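28/06/2018, Hollenstein room

Read the draft Plilen handling rules again, section 2. Clause on markers: both must stay uncovered while the gripper is held, hands on the housings only. Cable routing is left to the site. I would make it mandatory.

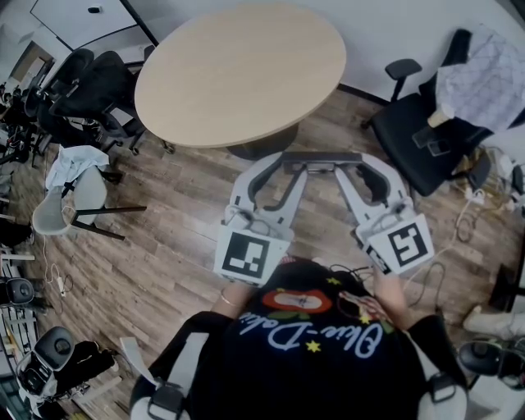 ## Clause 106, floor cables

The text says "clear of the walking path" and gives no distance. Wrote to Varance asking for one.
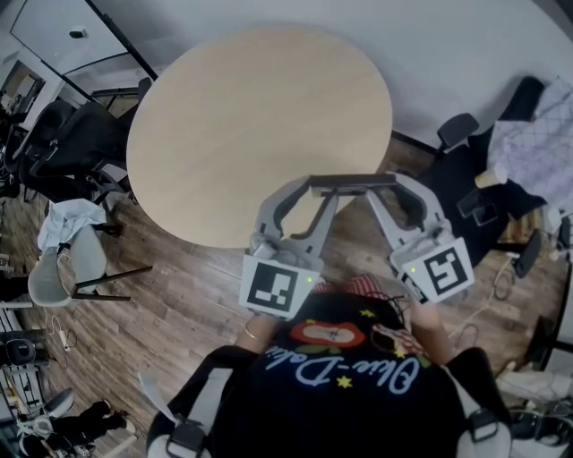
Gripper at the table, green indicator lit on each housing.

Harness clause still has no wording for strap checks.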